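Week 4 handout - looking after the kitchen cell
Notes by Rizwan Rathnayake, typed up fast, tell me if something's wrong

Bring this sheet to the bench. Last year's version had the old gripper in it, bin that one.

What we cover: start of day checks, homing, finger pads, the cable run down the arm, what to write in the log. Repairs proper are in week 6 with Uchenna Bako.

Before power on
Key out, air off at the wall, E-stop pressed. Walk round the cell once. Look at the floor as well as the arm. Anything leaning on the worktop comes off first.
Check the bracket bolts by hand. If one turns, stop and fetch the torque wrench from the Brurkent drawer - don't nip it up with whatever is in your pocket. Paint marks on the bolt heads should line up with the marks on the plate. If they don't line up, somebody has had it off and not logged it.

Power on and homing
Release E-stop, key in, wait for the controller to finish its self test. Takes a while, leave it alone. Home the joints one at a time from the pendant, base first, wrist last. Speed override at 4 percent for the first home of the day, no exceptions. One hand on the enable switch, eyes on the arm and not on the pendant (yes it's awkward).
If joint 3 complains about its reference, run it back off the limit by hand mode and home again. Twice is fine. Third time you call Tahsin Bandara and it goes in the log as a fault.

Gripper fingers
This is where most of the lost time comes from so do it properly.
Open and close ten times with nothing between the fingers. Listen. A click at the closed end = worn stop, a grating noise all the way along = dirt in the slide. Wipe the pads with the lint free cloth and a little isopropyl, let them dry, no compressed air near the slide.
Now look at the two fingers side on. Tips should meet square. If one is lower than the other the pick heights will all be off on one side and you will spend the afternoon blaming the camera, as Rafsan's group did.
Finger zero is redone after every pad change. Lower the tool onto the gauge block, not onto the worktop, slow jog only for the last bit. Write down the number from the pendant.

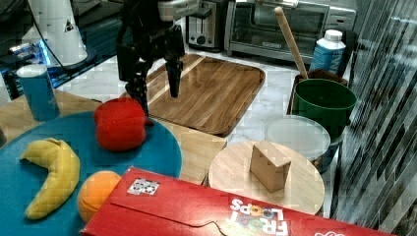 Then the height check with things on the worktop. Go down over something low and flat, then something tall, then something with a curved top, and stop short each time. You are looking for the tool to come down straight and for both fingers to clear whatever is next to the target. Curved and glossy objects are the awkward ones, the pads slide off if the centre is out by even a bit. Round things roll so put them on a mat. Boxes want gripping across the narrow side, check the fingers open wide enough before you jog down.
Don't tidy the worktop to make the check pass. The jobs run with clutter so the check does too.

Cables
Follow the run from the bracket down to the wrist. Look for flat spots, shiny patches, ties cut too sharp. Turn the wrist through its full range slowly and watch the loop: it should move and never pull tight. If it pulls tight add slack at the bracket end, not at the wrist.
Ties get replaced every 500 hours whether they look ok or not. Selvanayagam ties only, the cheap ones go brittle. Last change was in February.

Pad changes
Two screws each side, small hex. Keep left and right apart on the tray. Drop of medium threadlock, not the strong stuff or you will shear the head next time - ask Prasanna Wijesinghe about that one. New pads come from the Stidumel box, shelf 49. If the box is down to its last pair tell the stores people that day.

Log entries
Hours, who, what you did, finger zero value, anything odd. "Checked ok" on its own isnt an entry. Faults go on the red page and on the Tokau sheet, both.

For next week: read the section of the manual on brake release, and bring a filled in log page from your own session. Pairs are the same as before except Rafsan Jayawardena moves to the morning group.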